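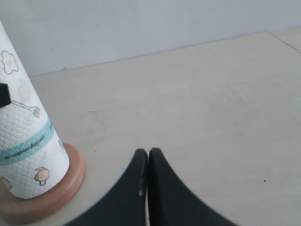 What should you look for in a countertop paper towel holder?

Base weight first, then base diameter compared with the diameter of a full roll. Post height and finish come after that, and most listings get the order backwards.

Long thread on upright holders, mostly notes from swapping ours in December. Skip it if you use an under-cabinet bar.

Terms. Base = the disc. Post = the vertical rod through the core. Arm = any sprung or fixed side piece that bears on the outside of the roll. Core = the cardboard tube. Sheet = one perforation to the next.

The failure everyone knows: you pull with one hand, the perforation holds, and the whole holder slides or tips. A tip means the pull was too high for the weight of the base. A slide means the base has too little grip for its weight. Different problems, different fixes.

Tipping is worst near the end of a roll. A full roll adds weight low and wide. A nearly empty one is just a tube, so the holder has to do all the work. Test any holder with the last few sheets, not with a fresh roll.

Sliding is a surface problem. Felt pads are kind to the counter and slide very well, the opposite of what you want under a towel holder. Rubber or silicone feet grip until they pick up flour. Wipe the feet when you wipe the counter.

Two holders compared at home: an Itow with a light base and a Trunano with a heavier one. The Itow tipped on one-handed pulls once the roll was about used up. The Trunano stayed put but spun too freely and gave me three sheets when I wanted one.

Free spin is the other half of the problem. A core that is loose on its post has almost no drag. You pull, the roll keeps turning, and you rewind the extra by hand. The rewound part never sits flat again.
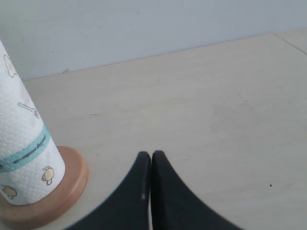 Ways to add drag, cheapest first. Pinch the core slightly oval before loading. Put a wide rubber band on the post at mid-height. Buy a holder with an arm. An arm works best if it bears lightly; too much pressure and it tears the outer sheet at the perforation before you have hold of it.

Embossing matters here more than I expected. A deep pattern gives an arm something to catch on. A smooth, tightly wound roll slips past it. If you change brands of towel and your holder suddenly behaves differently, that is probably why.

Printed towels: the print makes no difference to absorbency that I could measure with a tablespoon of water and a kitchen scale. It does make a difference on a hot greasy pan, where I would use plain. Personal preference, no data.

Wood bases. They look good and they are easy to live with if the bottom is sealed. Many are finished on top and left raw underneath. Turn it over in the store. Raw end grain on a counter that gets wiped several times a day will swell and the base will start to rock.

If yours is raw underneath: sand lightly, two thin coats of a food-safe oil, a full day between coats, then new feet. Do the edge too. The Rungrueang oil I used dried without a smell. Wipe off the excess after 15 minutes or it stays tacky.

Raised rims on the base are useful. The rim keeps the roll from walking outward when the core is worn. It also collects crumbs. Lift the roll off when you change it and wipe the inside of the rim, it takes seconds.

Placement. Arm's length from the sink, never beside the burners, and on the side of your non-dominant hand if you usually have a wet dominant one. A few inches off the wall is enough - a roll touching the wall drags on one side and unwinds crooked.

Over or under applies to upright rolls too. Mine feeds clockwise seen from above, which suits a right-hand pull. Flip the roll end for end to reverse it. If the pattern is then upside down, so be it.

Cost check. The Dunbridge multipack lists 100 sheets a roll. With the loose post we were pulling extras constantly, and a roll was gone in days. With a rubber band on the post the same roll lasts noticeably longer. The band came off a bunch of asparagus.

Next on the list is whether half-size sheets save anything or just mean pulling two. Scale is out, will add to this when I get through a pack.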